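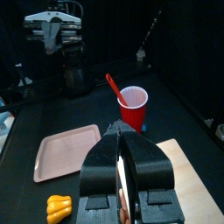

A red cup with a spoon in it, a pink tray and a cutting board on one of the demonstration tables at Plamthorpe.

Teaching by Hand: Progress at the Plamthorpe Laboratory

The Teteo project has completed the first stage of its work on teaching household tasks to robots by demonstration. Operators guide the arms by remote control through each task from start to finish, and the recorded movements are then used to train the control software.

Recording began in February with 2 stations and has since been extended to 6. Each station is assigned a set of kitchen tasks, among them moving a spoon from a cup to a tray and placing toy vegetables on a board. Operators work in sessions of no more than 3 hours and are asked to repeat any demonstration in which an object is dropped.

Staff who wish to train as operators should complete the Clirno safety module before applying. Training takes 7 working days and includes practice in guiding an arm directly by hand as well as by remote control. Previous experience with robots is not required. Applications should be sent to the Lykkegaard office, which also maintains the station schedule. Departments that wish to propose new tasks for the second stage may do so through the same office.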